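# Clundumstead opens its evening lectures to anyone with a browser

If you have ever walked past the lit windows of the old Sadum building on a winter evening and wondered what they were all laughing about in there, you will soon be able to find out from your own kitchen table. Clundumstead College will begin putting its evening lectures online in August, free of charge, with no application form and no need to have finished high school, or anything else for that matter.

The first batch is made up of 10 courses, all taught by regular members of the faculty and all taken from the evening program that has been running, in one shape or another, for longer than most of its students have been alive. There is a course on the history of bridges, one on reading poetry aloud, an introduction to statistics that has a waiting list every single fall, and a very popular class on how small towns keep their books. None of them carry credit. You won't get a grade, and you won't get a certificate either, though the college says it is still talking that last part over.

Catarina Magalhães, who has looked after the evening program for nine years and who answered our questions with great patience over two phone calls and one very long email, told us she has wanted this since her first semester in the job.

"People write to me from all over," she said. "They moved away, or they had a baby, or they work nights now, and they want to know if they can just listen. I've had to tell so many of them no. I kept a folder of those letters, and now I get to write back to every one of them, and I can't tell you how happy that makes me."

The lectures will be hosted on Camisen, the same system that enrolled students already use for their readings and homework. Visitors will see a simpler version of it, with the videos, the slides and a reading list for each week, but without the discussion boards or the assignments. You can watch without signing in. If you would like the site to remember where you left off - and with lectures that run well past an hour, you may - you can make an account with an email address.
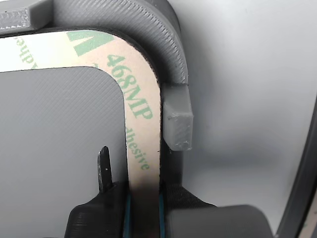

*Page last changed in August, 4:10 p.m. Course count corrected in the second paragraph.*

One of the names people here will know is Hélder Loureiro, who came to the college from Bragança as a visiting lecturer, meant to stay a year, and is now teaching the bridges course for what he believes is the fourteenth time. His lectures are held in Room 1212, the big sloping one at the end of the top corridor, and they fill up. He admits he was not an easy man to persuade.

"I talk with my back to the room when I draw," he said. "I wander off. I thought, who would want to watch this at home? Then my sister asked me for the link before there was a link, and so did her neighbors, and I gave in."

He has asked for one thing in return, and the college has agreed to it, namely that nothing be trimmed. The questions from the floor stay in, and so do the pauses while he hunts for the right chalk. Students who would prefer not to be heard can sit in the last four rows, which are out of reach of the microphones, or can pass their questions forward on paper.

Not everybody on campus was sold on the idea right away. At a faculty meeting in the spring, several instructors worried that paying students might feel a bit foolish sitting in a cold room for something their cousin was getting for nothing. Magalhães says she took that seriously and still does. Her answer is that the evening students are paying for the feedback, the credit and the company, and that a trial run last year with a single course did no harm at all. More than 200 people watched the whole thing through to the end, and the class in the room was just as full afterward as it had been before.

Captions will be ready for every lecture in the first batch. Transcripts will follow a little later in the fall, as each one is being read through by a person who knows the subject. Anyone who spots a mistake is warmly invited to write in, and there will be a link for that under each video.

The first lectures go up at 9 a.m. on opening day, with a new one from each course every week after that. Everything will stay up through the end of the school year at least. A second group of courses is planned for the spring, and the evening program office would love to hear which ones you would like to see. Magalhães says beginning Portuguese is in the lead so far, with beekeeping close behind it.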